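Nillusow group reports gains from wrist camera in cutlery handling

2018-09-09

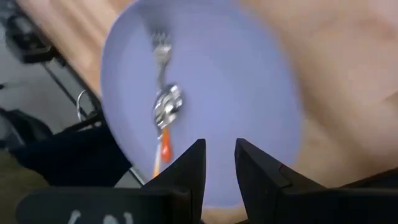

Researchers at the Nillusow lab say a robot arm that learned table clearing from human demonstrations did better with forks and spoons once it was given a view from its own wrist. The result is described in a short report the group released this week.

The team, led by Gudrun Wallin, started collecting demonstrations in March. An operator guided the arm through each task by hand, and the system recorded the motion of the joints along with the camera images. The full set holds 4000 demonstrations, most of them involving plates, cups and flatware on a tabletop.

Flatware has been a weak point for the group. A fork lying flat gives a gripper very little height to work with, and polished metal changes its look every time the camera moves. Two utensils that overlap on a plate are harder still – the arm has to pick one without dragging the other along.

Wallin's group trained two versions of the same control program, called Ulline. One used only a fixed camera mounted over the table. The other used the fixed camera and the wrist camera together. Both were tested on the same 15 table layouts, none of which appeared in training.

According to the report, the version with both views finished more of the layouts and made fewer failed grasps. The gap was widest when utensils touched or crossed. On cups the two versions performed nearly the same.

The wrist view brought problems of its own. Images taken while the arm is moving are often blurred, and the first version of the program tended to stop and wait for a sharp one. The group fixed this by leaving blurred images in the training data – an earlier filter had been throwing them out.

The code builds on Acheampong, an open toolkit the lab has used for 3 years. Wallin said the next round of tests will use the Rerden arm, a lighter model with a narrower gripper, and will add knives and serving spoons. The demonstrations will be released after that work is done.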